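Growing grapes outdoors in Giltley: a talk with Arben Petkov

"Taste that one. No, the one behind it, it's had more sun."

I have been on Arben Petkov's allotment for less than a minute and I already have juice running down my wrist. The grape is small, thick-skinned and so sweet that I laugh out loud. It grew against a north of England wall, up a hill, in a place where I've had my coat on in July, and I want to know how.

"Everybody says you can't," he says, ducking under the wires. "Then they come in September and eat mine."

Arben has had the plot at the top end of Giltley for ten years, and he has nine vines on it. He didn't set out to grow grapes at all. The plot came with a heap of broken concrete, a water butt with a hole in it and one enormous vine that had climbed over the shed and pulled the gutter off. The man on the next plot told him to dig it out and put in potatoes.

"I nearly did! I had the spade in my hand. Then I saw the trunk, how thick it was, and I thought, well, you've been here longer than me. So I cut it back instead, very badly, and I got no grapes that year and no grapes the year after. That was my education."

The old vine is still there. He has never found out what it is, and a box of leaves and fruit he took along to a show only started an argument. Beside it are the ones he chose himself, and he is lovely on the subject of choosing. Pluvia is his favourite, an early white that he says doesn't sulk in a wet summer. Faltis is a black grape with a bit of a spicy taste, slower to ripen, and he has it on the warmest stretch of wall where the bricks hold the heat until nine at night.

"Pluvia I'd give to anyone," he says. "Faltis you have to like the person first. It will make you wait and wait, and some Octobers it's still hard as peas and the blackbirds are laughing. But a good year of Faltis, my God. You should come back for that."

I ask what people get wrong, and he puts down his secateurs to answer, so I know it matters to him.

"They're too kind! They feed it, they water it, they let it keep every shoot. You end up with a beautiful green curtain and a few sour little beads at the back. A vine wants to climb a tree, that's all it wants to do with its life. You have to keep telling it no."

His own way of telling it no starts in the dead of winter, when the sap is down and the plot is at its bleakest. Everything that grew last year comes back to two buds. He does it in one long cold afternoon with a flask and the radio, and he burns the prunings the same evening. He's strict about being done before the new year. I admitted that I'd pruned mine in March once, and he winced on my behalf, because a vine cut that late can drip sap for days.

Then in early summer comes the part I had never done at all, which is taking off bunches. Whole ones, while the berries are still tiny. On a young vine he leaves hardly any. On the old one he allows a bunch to each shoot and drops the rest on the path.

"My wife can't watch. She goes and looks at the beans. But you get one proper bunch where you'd have had three poor ones. I weighed a bunch off the old vine last autumn and it was 800 grams. From up here! I carried it round like a baby."

After that he goes in with long, narrow scissors and snips out single berries from the middle, so that air can get through and the others have room to swell. It's fiddly, it makes your neck ache, and he adores it. He sits on an upturned crate and talks to whoever is passing. He says the trick is to hold the bunch by the stalk and never put your fingers on the fruit, as the pale bloom on the skin rubs off and doesn't come back. 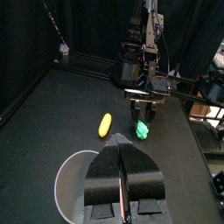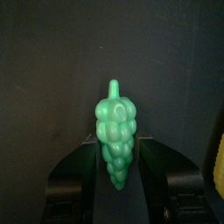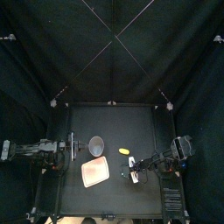

One reply to my first piece on outdoor vines took quite a different line on all of it: leave the berries alone, thin the leaves hard in August, and put up with small fruit, because small grapes have the better flavour and life is short. I read it out to Arben, expecting a fight, and he nodded the whole way through.

"Yes, for wine, fine. For juice, fine. If I was making wine I'd throw these scissors over the hedge." He thinks for a bit. "But I want a bunch on the table that makes people go quiet. And too many leaves off in August, if it turns hot, you can scorch them. A few at a time, morning side first."

He did make wine once. It came to six bottles and he gave five of them away, which he now thinks was a mistake, as he has had to hear about it ever since. The sixth is in the shed behind the creosote and he would not let me near it.

What he does with the fruit these days is mostly eat it, with bread and a salty white cheese, standing up. Some goes into a pan with very little sugar for a syrup that his daughter puts on porridge. The leaves are another crop altogether! He picks them in June when they're the size of his palm and still soft, blanches them, rolls them up in bundles and freezes them for stuffing through the winter. I went home with a bundle and they were superb, tender and a bit lemony, nothing like the leathery ones I've had out of jars.

I wanted to know where a beginner should start, and he was very firm. One vine, against a wall or fence that faces south, planted while it's dormant, with its roots a good stride out from the bottom of the wall where it's dry. He got his Pluvia from Halliday, the little nursery down on the valley road, as a bare stick in a wet paper bag, and carried it home on the bus.

"And no fruit for the first two summers. None! You'll see a bunch coming and you'll think, oh, just one. Take it off. Make it build its legs."

Does he ever cheat?

He looks along the wall to the far end, where a very young vine is tied to a cane with a strip of old shirt. There is a single bunch on it, tucked behind a leaf.

"I didn't see that one," says Arben, and he hands me another grape - Faltis, still sour, and he watches my face the whole time I'm chewing.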